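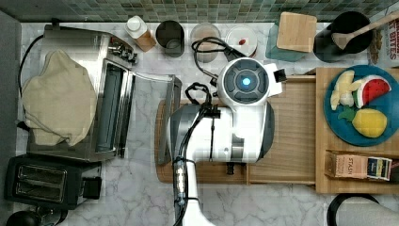
Kitchens and Household Rooms: Gallery

Trarken maintains a collection of furnished rooms for the study of everyday domestic work. The collection began with a single kitchen and now includes 338 catalogued room settings, each kept as a complete arrangement of surfaces, appliances and small household goods. This page presents the kitchen counter from the Visby apartment.

Counter and board
White-and-gray marble countertop with a large wooden cutting board. The board is the main working surface of the room and is listed in the catalog under Food Preparation.

Toaster oven
Stainless steel, with a glass door hanging open toward the center of the counter. A beige cloth lies over part of the appliance. Small ovens of this type are recorded in 118 of our settings.

Backsplash
Small square mosaic tiles in mixed shades of green and teal. Visitors interested in wall finishes may also consult the Skundport tile register, which is available in the reading room on request.

Containers along the wall
A row of everyday storage, including a clear glass jar, a dark metal cup and a teal container topped with a square of light wood. Containers are cataloged individually – the Visby apartment accounts for 300 entries.

Utensil crock
Black and round, with a wooden spoon. Crocks and their utensils share one catalog number and are not lent separately.

Using the collection
The full catalog holds 3731 object records and may be searched by room, material or type of task. Schools and researchers may request access to the Dinu study room, open on Saturday from 10 a.m. Requests for reproduction should be made in writing and should state the room setting and the intended use.

Filed under: Rooms and Interiors | Kitchens | Household Objects

Print this page | E-mail this page

Contact Trarken Collections Office | © Trarken. All rights reserved. | Back to top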